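Speaker notes, Sturkside evening talk, 5/19/22

Working title: "Does the sample chip lie?" Forty minutes plus questions. Water on the lectern, ask for the house lights half up so people can see the chips I hand round.

**Opening**

Start with the chip. Hold it up, say nothing for a few seconds, then ask who in the room has picked a countertop, a floor or a wall color from something this size. Wait for hands. Then ask who was happy with it. Fewer hands, usually. If it's the same number, skip the joke and go straight to the Hanwood kitchen.

I should say early that I don't sell stone, tile or paint and I never have. I inspect finished rooms for people who are unhappy with them. So I see the bad ones, and my view is tilted. Say that plainly. Somebody always brings it up in questions and it's better coming from me.

**The Hanwood kitchen**

Owner picked a green stone from a chip she carried in her purse for most of March. Loved it. Slab went in, and she called me the same week to say it was the wrong stone. It was the right stone. I held the chip against the slab in four places. Two matched and two looked like a different quarry.

What the chip couldn't show her:

- the vein that ran through the sink cutout
- a gray patch as wide as a dinner plate
- what the color did under the warm bulbs over the stove

The supplier's position was that "natural variation" was on the invoice. It was, on the back. I have some sympathy for the supplier here, less than he wanted. Those two words do a lot of work in this business and I'd like to hear somebody say how much variation they mean before the check clears.

*(Pass the chips now. Ask people to keep them moving. Last time one went home in a coat.)*

**Paint is no better**

Quick section, don't get stuck. The Gilbert hallway: 30 brush-outs on the wall, taped up for weeks, and they still repainted. More samples didn't help them at all. They were comparing each square with the square beside it and never with the floor, the door or the window at five in the afternoon.

My usual advice is one big board, moved around the room over a couple of days. It's dull advice and people don't like it. They'd like an app.

**Which brings me to previews**

Slow down here. This is the part people came for.

The claim you'll hear in any showroom now is that you don't need to imagine anything, because the software will show you the room. Stinico's salespeople say this, and so do their competitors. I've sat through the pitch more times than I can count and I've stopped nodding.

A preview is somebody's guess about light and surface. Sometimes it's a careful guess. The trouble is that a careless one looks just as finished. A pencil sketch tells you it's a sketch. A rendering arrives looking like a photograph of a decision you've already made.

Look at how a mottled surface gets handled. Real stone has a scale to it: grains, then patches, then the long movement across the slab. On a computer, a pattern can be stretched to suit whatever it's wrapped around, and then patches that ought to be the size of your hand may come out the size of a tray. Most people won't catch it. I didn't, for years.
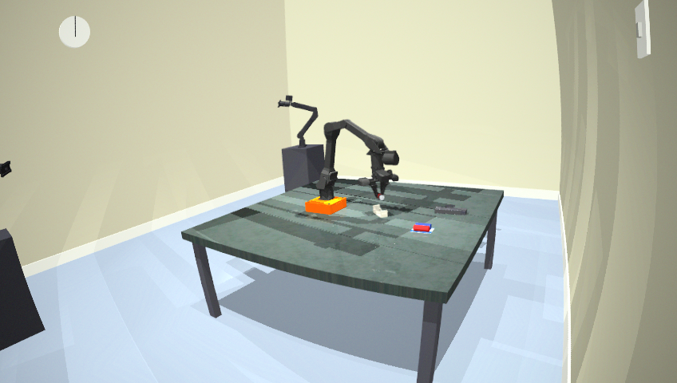

*Rendered table with a mottled green top. Compare the lighter and darker patches with the streaks on the front edge.*

Give them time with it. Ask the room: is this stone? Is it something weathered? Could you order it? Take three or four answers, don't correct anyone. Then ask what they'd want to know before paying for it. I'd want the scale of the pattern, the lamp it was lit for, and what happens at the edge. Edges are where I look first, in renderings and in real kitchens. If the face of a slab and its edge don't seem to belong together, I start asking who decided that.

Don't overclaim. I can't tell anybody from a screen whether a material is good or bad. My point is smaller: the screen can't either.

**The money slide**

Keep this short, people glaze over. One quote from the Sturkside job: $2961 for the tops with the preview package, $2421 without. Same stone, same installer. The owner paid for the package, liked the pictures, and then didn't like the kitchen. When she complained she was told the preview was "for inspiration only."

I've no objection to inspiration. I object to a line item for it.

A fair counterpoint, and I should give it properly: Romain Langlois, who fits kitchens and has told me I'm too hard on this stuff, says previews stop arguments between couples before the saw comes out. He's probably right about that. Layout, yes. Where the fridge goes, whether the door hits the drawer. I'd use one for that tomorrow. Color and surface are where I get off the bus.

**What I'd do instead**

Go and see the slab. The actual one, with your name on it in grease pencil. Photograph it wet and dry. Ask where the cuts will fall and have somebody chalk them on. If the yard won't let you in, buy from a different yard.

Bring something from home, a cabinet door if it'll come off. Stand it against the slab, outside if they'll let you.

If I'm running late, cut the Gilbert hallway and keep this.

**Questions I expect**

"What about engineered stone?" More even, so the chip is more honest. Still check the seams.

"Would you pay for a slab visit?" Yes. I'd drive 300 miles before I'd buy one off a chip again, and I have done it once.

"Isn't it just taste?" Partly. Plenty of people I visit have good taste and a bad invoice.

Collect the chips at the door.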